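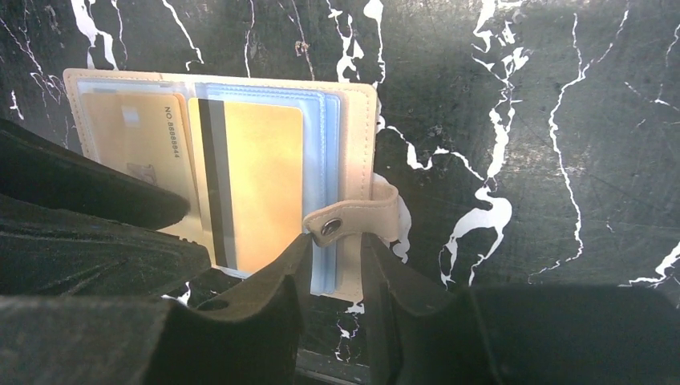
A sleeve-type card wallet, open on black marble.

Home | Essays | Archive | About

Filed under: Carry & Storage

The Case for the Clear Sleeve
Tomás Carvalho
2010-08-22

Most card wallets sold today use stacked leather slots. I think the older layout, a cover around a set of transparent plastic sleeves, is the better design, and I have used both long enough to say so.

A slot grips a card on its printed face. Each withdrawal drags the surface against leather, and raised or foil numbers suffer first. A slot also hides most of the card, so identification depends on color. With two gold cards, color is useless. Through a clear sleeve a number can be read without removing anything.

The objection is bulk. My Lernholm slot wallet measures 9 mm loaded, and the sleeve wallet that replaced it in December is thicker. Sleeves also yellow and split at the fold. Both complaints are fair. A split sleeve costs 40 cents to replace at the stationer in Gadodbridge. A stretched slot cannot be repaired.

Pale leather is a separate question. It marks easily, and I would still choose it, as it can be found in a dark bag.

Comments (2)

Svatopluk Hudec: Sleeves stick together in summer. Talc helps.

mk52: Which stationer? The one by the bridge stopped carrying them.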